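Brown kraft paper as a table cover
Crafts and Hobbies > Work surfaces

ltudose
Do you tape yours down? I glue on a white table, and a 30 inch roll leaves the edges bare.

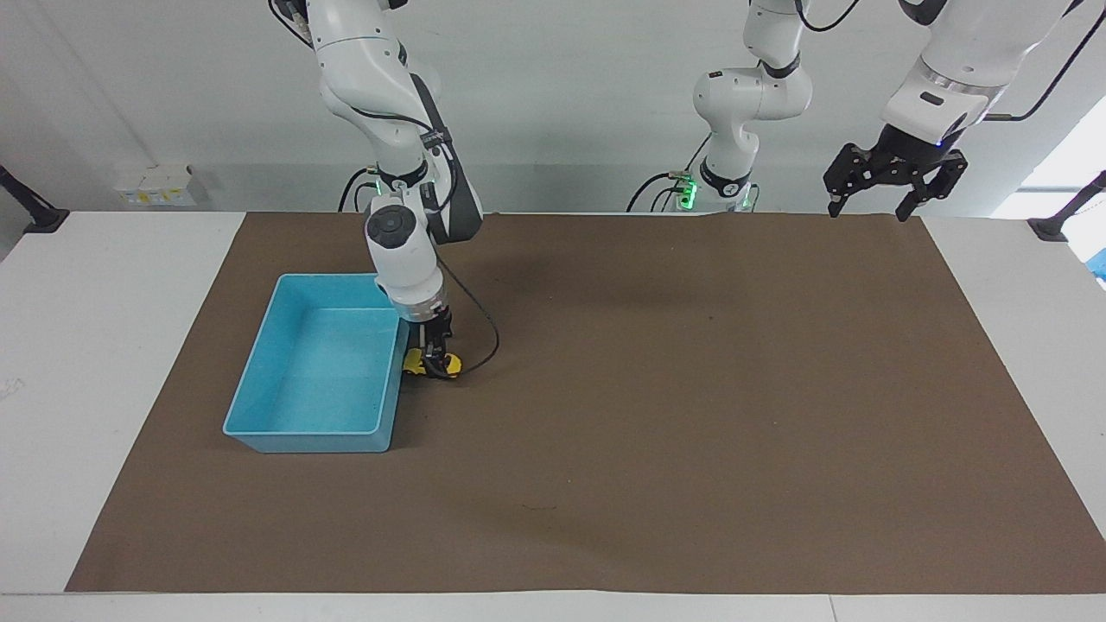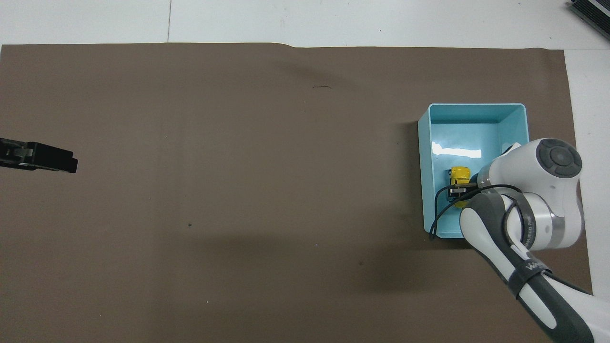
I change the sheet every Sunday.

Relu C.
Tape all four sides. Loose paper creeps.

nkrumah_a
Disagree. Tape leaves residue – I use clamps and get 8 weeks from a sheet.

Relu C.
Eight weeks of dried glue under your work? No thanks.

floarea18
Silicone mat. I quit paper in May.

ltudose
Mats cost too much at my size. Trying clamps first.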